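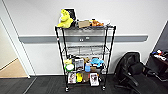
Swap cart gets a permanent spot in the Pamgate hallway

May 3, 2024

Good news for everyone who's been asking me about it in the elevator: the swap cart is staying! Building management gave us the okay this week, so the black wire cart on wheels can live against the hallway wall for good, and I can finally stop rolling it back into my office every night.

If you haven't used it yet, it works like this. You leave something you don't need, you take something you like, and you don't have to sign anything. Plush toys have been the big hit so far (yes, the bright yellow one is up for grabs, and I'm amazed it hasn't gone home with somebody). Snacks go on the top shelf, please, so they don't end up under the toys.

Rasha Sleiman from the second floor came up with the whole idea after her move, when she had way too much stuff and not enough closet. "I just wanted my kids' old animals to end up on somebody's desk," she told me, and I'd say that's going pretty well.

There's room for more, too, especially on the second shelf, so bring in your mugs, puzzles and paperbacks. No clothes or glassware for now, and anything heavy should go at the bottom. Till Kramer is sorting through the cart at the end of each month, and whatever's left in June goes to the school rummage sale. Questions or big donations? Come find me in room 311, I'm usually there until 5.

Nour Haddad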